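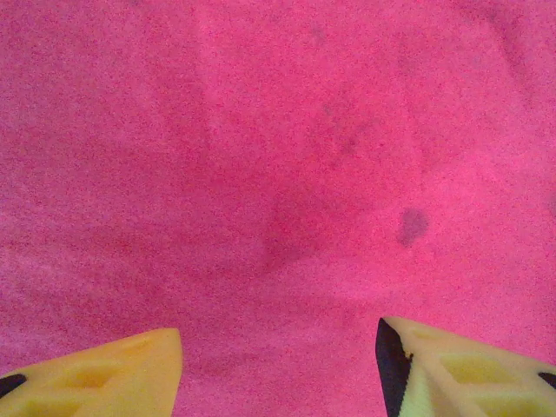

15 March 2020
Entry: Tikix foam dart blaster, feed trials
Recorded by Inger Hjaltested

The replacement follower spring was fitted to the Tikix magazine before testing. A total of 1,044 darts were fired, with three jams, all on the last dart in the magazine. 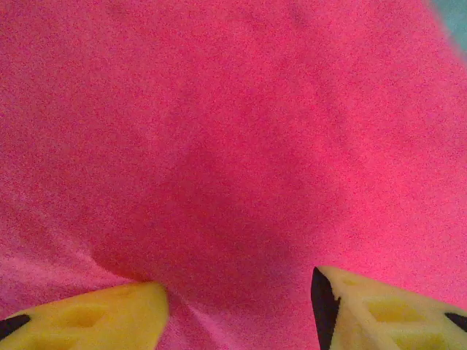

Auður Frandsen inspected the follower and found wear on its left edge. The part has been set aside for measurement against the Pladier drawing.

Outstanding work

1. Repeat the trial with a new follower.
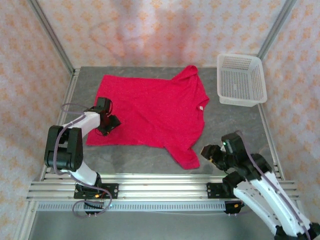

2. Send the jam record to Chiharu Mizuno at Gellivgate.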